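Herau Hardware Names

A dataset of what people call the small things in the drawer

README, last touched 3/17/18

What you are getting

One table, 1,334 rows. Each row is a single name that a single person gave to a single piece of small hardware, along with what the catalog calls it. If you have ever stood at a counter asking for "the thingy with the ears" and been handed a wing nut, you already understand the data and may skip to the column list.

The names were gathered in and near Herau, mostly from people who fix their own stuff, plus a smaller number who do it for a living and were noticeably more irritated by the questions. There are 423 different names in all. The catalog gets by with far fewer, but the catalog has never had to shout a request down from a ladder.

Why it exists

Lyle Esposito was trying to build a search box for the parts counter at Lindqvist. The search box knew the word "escutcheon." The customers did not. They typed "pipe collar," "wall donut," "the pretty ring," and in one case a full paragraph about a bathroom remodel. The search box returned nothing to all of them with the same calm. Lyle started a list. The list got out of hand, Sigrun Fjeld put it into columns, and you are now reading its README.

Columns

id: a number. It means nothing. Some are missing where duplicates were pulled out, and we did not renumber.

said: the name as spoken, in lowercase, spelled however Sigrun thought best. Swear words are kept when they are part of the name and dropped when they are only punctuation.

catalog: the name printed in the Viritz catalog. Where Viritz lists the same part under two names on facing pages (see cotter pin, split pin), we took the one on the left.

family: fastener, washer, clip, anchor, fitting, or misc. Misc is larger than we would like.

trade: y or n. Does the speaker do this for pay? One man answered "depends who's asking" and is down as y.

sure: a score from 1 to 3. A 3 means the speaker picked the part out by hand without stopping to think. A 1 means they held it up to the light and sighed.

note: free text. Mostly blank. Sometimes the best thing in the row.

How the names were collected

Speakers were given a part and asked what they would call it if they had to send someone else to fetch it. That wording matters. Early on we asked "what is this called?" and people froze up as if they were back in school, then guessed something in Latin. Ask them to send a teenager to the garage for it and the real words come out.

No one was corrected during a session. Lyle found this harder than he expected, and a few rows from the first week have a note reading "LE coughed." Feel free to drop those.
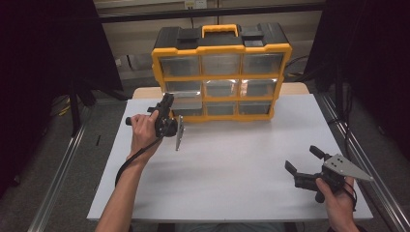

Parts organizer with nine clear drawers, black and yellow.

Storage comes up in the notes more than any other subject, because a good share of people name a part after the place they keep it. "Top left" is a real entry in the said column. So is "coffee can," given by two speakers for two different parts, both with a sure score of 3. We kept these. They are perfectly good names as long as you never leave home.

Known problems

The word "grommet" is a disaster. It is attached to 17 different catalog parts, among them at least one spring. We thought about cleaning this up and decided that the mess is the finding.

Anything small, round and rubber should be treated with suspicion.

Speakers from Ivmont say "dog" for nearly any part that holds another part still. It is consistent within Ivmont and baffling everywhere else. Filter on the note field if you need to keep the dogs out.

Plurals are not handled. "Washer" and "washers" are separate rows if separate people said them. Sigrun wrote a script to merge them in January, and it merged "brass" into "bras." The script has been retired.

There is very little plumbing. The plumbers we asked were busy, and then they were busy again.

What it is good for

Search synonyms, mainly. It also makes a decent word list for anyone writing dialogue set in a garage. Someone used it to label the bins at a repair evening and reported that people found things faster but argued more.

What it is not good for

Ordering parts for anything that flies, floats, or carries gas. Please use the catalog name for those, however silly you feel saying it.

Settling bets. We have been asked. Both of you are in the table, and you are both marked as sure.

File format

Plain CSV, UTF-8, commas. Fields with commas in them are wrapped in double quotes. Inch marks inside those fields are spelled out as "inch," after an earlier version tried to use the symbol and ate half the anchors.

Changes

Version 3: fixed the anchors. Split "clip" from "fastener" after a long and not very friendly email thread. Took out a row that was a lunch order.

Version 2: added the sure column.

Version 1: Lyle's list, as found.

Using and citing it

Use it for anything you like. If you publish, credit Esposito and Fjeld, Herau Hardware Names, and say which version. New names are welcome as long as you send the catalog name along with them. Please stop sending us grommets.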